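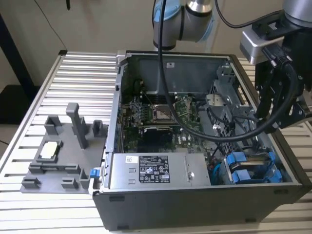 Lock it out first, every time, even for a two second reach. Bello Iyamu has said that so often that the rest of the shop finishes it for him, and he said it again before I'd got my coat off.

Iyamu runs the teardown cells at Eltside, where two arms work over one bench and old desktop towers get taken apart and sometimes put back together. I had come to ask about standards. Which ones they follow, who wrote the house rules, what happens when someone skips one. He had forty minutes before the afternoon changeover and talked fast, so this is more or less in the order it came out.

The house rules are two pages. They used to be eleven. "Eleven pages, you sign the last one and you're done, you never look again," he says. "Two pages gets read. I've watched people read it. They move their lips."

Rule one is lockout. Rule two is power. No tower goes under the arms with a cord in it, and it has to have sat unplugged overnight. Iyamu would like longer. Power supplies stay closed, full stop. The cell can take the screws out and lift the unit, but opening the can itself isn't allowed on site, not by an arm and not by a person.

"People ask me, why not, it's just four more screws. It's capacitors. I don't want a steel gripper finger in there and I don't want yours in there."

Then speeds. The arms are rated for a lot more than they're given. With both of them in the shared zone the tool limit is 356 millimeters per second, and it drops again once a gripper is below the lip of the case. Why 356? He laughs at that one. Somebody worked it out from stopping distance, he says, the number came out ugly and they left it ugly so it wouldn't get rounded up.

I asked if the published robot safety standards told them to do this. Partly. The standards tell you to do a risk assessment and to take it seriously, he says, and they tell you a good deal about guarding and stops. They don't know what's in your bench. "A standard doesn't know about a cable. A cable is my whole life."

He means it. A long stretch of the talk was cables. Soft things are what catch, he says, both the ones inside the computer and the ones the arms bring with them. The rule is a slack check before every job: jog each arm to its furthest taught point by hand, slow, and watch where its own cable goes. If it can hook on a heatsink or the edge of a chassis it gets re-routed before anything runs. Not taped. Tape was banned in August after a strip let go and nobody could say how long it had been hanging.

And one arm moves at a time when either one is holding a harness. The other parks or holds still. It costs them cycle time and he has had the argument about it, more than once, mostly with Hemant Mathur.

Mathur does the programming and came in halfway through, eating. He doesn't deny the argument. "I wanted both moving. Of course I did, it's two arms, you pay for two arms." They ran it on the Ditetia simulator, 1000 jobs, and 995 of them came out clean. Mathur thought that was pretty good. Iyamu asked what the other five looked like.

"So we looked at them," Mathur says. "And okay. Fine." The rule stayed.

Fixtures get a rule too. Printed fixtures are okay for holding parts, they're cheap and you can change one in an afternoon, but every one gets a revision number and a check for cracks at the base of the posts. Small parts go in a pocket, never loose on the table. A processor laid on bare slats is a processor in a slat, Mathur says. Retire a fixture after 700 jobs whether it looks bad or not. There's a bin for it.

What about writing things down? Iyamu pulls a face. Near misses go on a card, no names, one line is enough. "Gripper brushed drive cage, stopped, reset." That's a good card, in his view. A bad card is a paragraph about whose fault it was. They read teh cards aloud at changeover and throw none away. Zondisley, the sister shop, tried a form on a tablet and got fewer reports, so Eltside stayed with cards and a pencil on a string.

Who can stop the cell? Anybody. Visitor, cleaner, me. No reason needed at the time, you can give one later or not at all. Restarting is different - only two people per shift can restart, and they have to walk round the bench first. Both sides. Iyamu got up to show me the walk, which took him a while because he kept stopping to check things.

I asked what he'd change if he could change one thing. Labels, he said. Every tower is laid out differently and the latches are never were you think. He'd like makers to mark release points in a way that a camera can read as easily as a person. Mathur would settle for one screw size.

Then the changeover bell, 3 p.m., and Iyamu was gone with the cards under his arm. Mathur finished his sandwich and showed me where to leave the visitor badge.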